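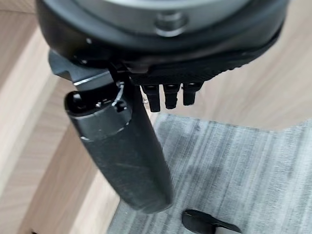 Figure 3. Records room, Cunano office, wooden surface at left.

Papers > Office Life > Paper Records After Scanning > Section 4
September | By the Grerkevov Records Study
Print this section | E-mail this section

4. Why people still walk to the binder

When I started this study I was pretty sure I knew what I'd find. All three offices (Cunano, Grerkevov and Tristel) had scanned their maintenance records years earlier, all of them had a decent search page, and I figured the paper copies were just sitting there until somebody got up the nerve to throw them out. I even had a title picked for this section, and it had the word "leftovers" in it. It's gone now.

The request slips changed my mind. Each office asks staff to fill out a slip when they take a binder back to their desk, and I read over 2,000 of them, mostly in the evenings with the radio on. A slip has a line for the reason, and people write wonderful things on it! "Need the margin note." "Checking against screen." "Want to see what's next to it." That last kind came up so often that I gave it its own code, which I called neighbor reading, and I'll come back to it in Section 5 because it deserves more room than I can give it here.

I should say something about how the binders are arranged, because it matters for the rest. Cunano uses the Zamfir order, which goes by building first and then by the kind of work done. Grerkevov goes by the month the job was closed. Tristel has used both, and you can tell from the slips which staff learned under which system (the older hands still ask by building, every time). 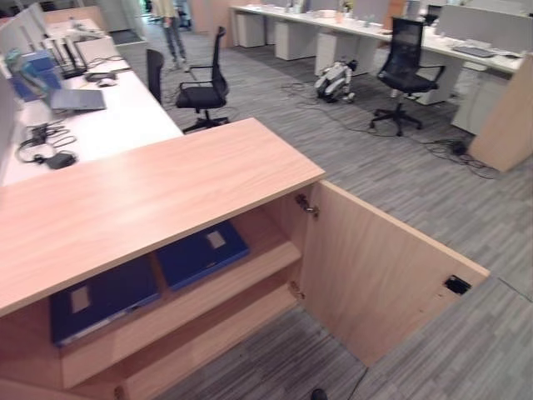
The interviews helped me make sense of all this. I did 67 of them, usually at the person's own desk, and I tried to keep things loose. I asked people to tell me about the last time they'd gone looking for an old record and then I mostly kept quiet. A boiler technician at Tristel told me she searches the screen when she knows the job number and goes to the paper when she only knows "it was the wet spring, and it was the same crew that did the roof." I love that sentence, and I don't know any search page that could do a thing with it.

Margin notes were the other big draw. The scans were made in black and white to save space, so pencil came out faint or didn't come out at all. People knew this. At Grerkevov the clerks had worked out among themselves that anything in pencil was worth a second look on paper, and new hires picked it up within weeks, though I never found it in any of the training handouts.

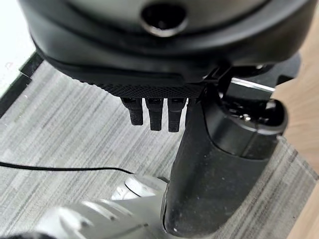
Photo: Grerkevov Records Study, Cunano office

Now, I don't want to oversell this. Plenty of lookups were done on screen and went perfectly well, and they left no slip behind, so my slips lean toward the hard cases. I tried to get at the easy ones by asking staff at Tristel to keep a short diary for a month. I got 180 entries back, a few of them in what I'm fairly sure was crayon, and most described a quick search that ended in the right record. The paper trips in the diaries were fewer, but they took longer and people had a lot more to say about them.

There was also a split by time of day that I hadn't planned for. Binder requests bunched up before 10 a.m., when crews were getting ready to go out, and again late in the afternoon when somebody had to write up what they'd found. I can think of a couple of reasons for the morning bump, and the one I like best is that crews stand and read together before they leave. Two people can share an open binder on a table more easily than a small screen. I only watched this happen at Cunano, though, and the slips don't record how many people were reading, so I've left it out of the coding and put my field notes on it in Appendix B.

Print this section | E-mail this section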